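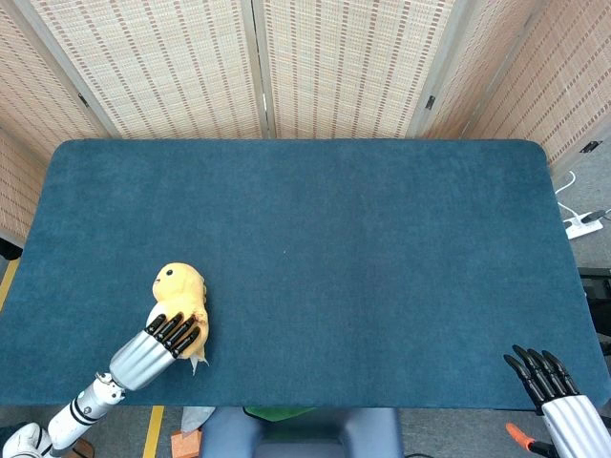
Yellow plush chick on a teal felt mat

How do I wash an old plush toy without ruining it?
Posted by Rosario Fontana, 19/08/2025

My daughter's favorite is 14 years old and smells like the attic – I'd love to pass it on to my niece in Muddale. Is the washing machine too risky?

Arturo Monti
Oh, I've been there! Check the seams first, then tie it inside a pillowcase and run a cold, gentle cycle with just a little mild soap. Reshape it while it's damp and let it air dry for 2 days, maybe longer if it's thickly stuffed. Please skip the dryer – I flattened a much-loved rabbit that way.

harasym617
baking soda in a bag overnight, shake it out, done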